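Notebook, February, Sunday p.m.
Indigo vat, second week 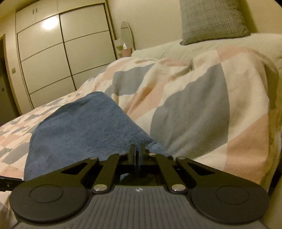

Vat was at pH 10.4 on opening, down from 10.9. Added soda ash in small doses, stirred along the wall, lid back on for an hour. Flower thin and patchy. Liquid under it yellow-green, so reduction is fine and the alkali was the problem.

Swatches from the Graston cotton, lot 2384, scoured and soaked overnight. Weight of the dry set: 270 g. Dips of five minutes, airing fifteen. Second dip came up streaky on the fold lines. Suspect the scour. A drop of water sat on the unscoured offcut for a long time and on the scoured one for roughly 2 seconds, which is still slow. Repeat the scour with more soap before blaming the vat.

Peltonen linen took color evenly from the first dip. Darker at the selvage, as before. Do not use selvage pieces for the shade card.

Crocking, dry rub on white cloth: cotton poor, linen acceptable. Wet rub not done, ran out of white cloth. Clekico order still open.

Hokum thermometer reads 2 degrees high against the glass one at 50 C. Correct all vat temperatures in last week's table by that amount. The entries before that used the glass thermometer and stand as written.

To do: rescour cotton, strain sediment, relabel the fructose jar. Vinegar rinse on half of each swatch, other half plain water. Check pH again before heating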